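Visit report: Histdale coatings and panel works, open afternoon

The Histdale site makes painted and foil-faced panels for children's furniture and play equipment. It opens its finishing hall to outside visitors once a year, in May. I went mainly to see the changeover from solvent lacquer to water-based topcoat, which the company has been writing about in its newsletter for some time. These notes follow the order of the route.

Arrival and stores

Sign-in was at the north gate. Visitors were split into groups of 11, issued with eye protection and overshoes, and walked through the board store first. Board arrives from the Prandham sawmill on flatbed trailers and is held for at least 2 days before cutting so that the moisture content can level out. The store is kept at a fixed humidity by a row of ceiling units, which are loud. Much of the explanation was lost at this point, and the printed sheet did not cover it.

Moisture is checked with a pin meter at both ends and the middle of the top board in each stack. I asked whether the bottom board was ever checked and was told that it is, but only when a stack has been refused once already.

Cutting and edge work

The beam saw cuts stacked sheets to a list generated overnight. Offcuts above a set width go back into a rack and are offered to the next job. The edge line does a square trim, a light radius and then a sanding pass with a flexible head. For play furniture the radius is larger than for ordinary cabinets, and corners get a second pass by hand. A jig with a curved notch is used as the gauge. It is a simple tool and it was worn, but the corners I checked against it were consistent.

Finishing hall

The topcoat line is the reason to visit. It was rebuilt with equipment from Zalewska and runs in a straight line from denibbing to stacking. The main stages are a brush cleaner, primer, a first drying tunnel, an intermediate sand, topcoat and a second, longer tunnel. Line capacity was quoted as 864 panels a shift. That figure assumes one color all day. A color change means flushing the guns and hoses, and with a water-based product the rinse water has to be collected and treated on site.

Pale colors are run in the morning and dark ones later, so that each flush only has to be good enough for the next darker shade. Grays are the awkward case, as any carryover from a warm color shows in them under daylight. Samples are compared in a light booth against a master chip, and the chip is replaced on a schedule whether it looks faded or not.

Play kitchens use most of the finishes in the range - white surfaces and pale wood against dark gray.

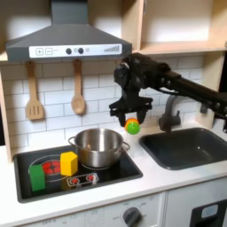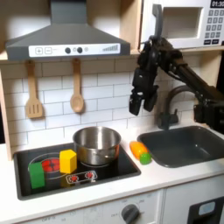
Hood, control strip and sink, with the cooking area to the left.

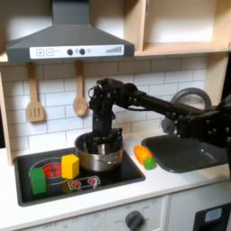 Dulwood, writing in response to a draft of these notes, disagreed with me on drying times. Their view is that the second tunnel is set too short for white topcoat, and that panels stacked straight off the line will mark each other under load even when they feel hard to the touch. They run a similar product and rest white panels on racks overnight before stacking. I had put the spacing sheets between panels down to dust protection. Blocking is the more likely explanation, and I have changed the paragraph on packing to match.

Testing

The test room is small and took half the group at a time. Adhesion is done by cross-cut and tape, and cleaning resistance with a weighted pad on a reciprocating arm. Printed graphics are tested separately from plain panels. The print sits under a clear coat, and the usual failure is at the edge of the printed area, where the film is thinnest. Two clear coats were on trial. The harder one resisted the pad better but showed fine cracks around screw holes after heat cycling, and no decision had been made.

Packing

Panels are packed in assembly order with the fittings bag on top. Spacing sheets go between all white faces. Cartons are weighed, and a weight outside the band sends the carton back for opening. Most rejects are missing fittings bags - a missing panel is rare.

Practical points

Allow three hours. The route is level except for one short ramp into the finishing hall. Photography is permitted everywhere apart from the color mixing room. The parking lot fills early, and the overflow lot is unpaved. Questions about the rinse water plant were referred to a separate data sheet, which is available on request from the gate office.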